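Nustodham Residents' Forum
Board: Municipal Services
Topic: Revised fees for electronic waste collection

Greko_Office
Posted January 18, 2018
Members are advised that the council has approved a revised schedule for household electronics. From July, each desktop computer will carry a collection fee of 50 kroner. Complete machines and opened machines will be charged alike.

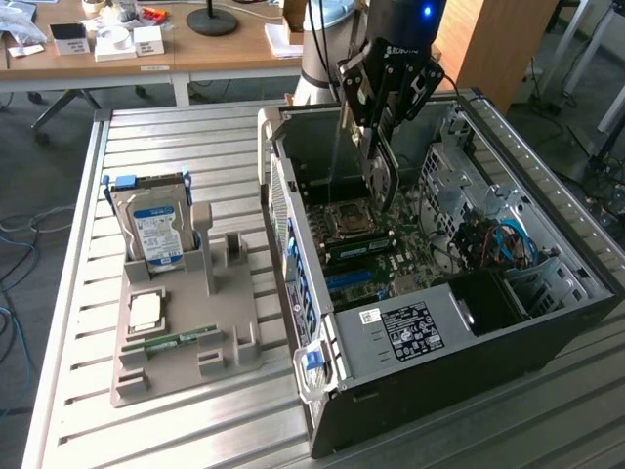 Reply 1
A_Bostrom
I wish to register an objection. A household that removes its own drives and sorts the parts has already done much of the work, and the schedule should reflect this.
Alvar Boström, Rønning

Reply 2
kamura_lane82
I respectfully disagree with the previous member. Sorted parts still require transport, and a single rate is easier to administer. The former schedule — in force from 2000 — had so many categories that few residents could apply it correctly.

Reply 3
A_Bostrom
The former schedule was long, but it was fair. I would accept two rates: one for whole computers and one for separated metal and circuit boards.
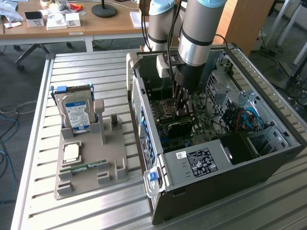 Reply 4
Greko_Office
Both positions have been noted. Written comments may be left at the Rønning counter. Residents are reminded to erase personal files before collection — the office cannot do so on their behalf.

Reply 5
kamura_lane82
Will monitors be charged separately? The notice does not say.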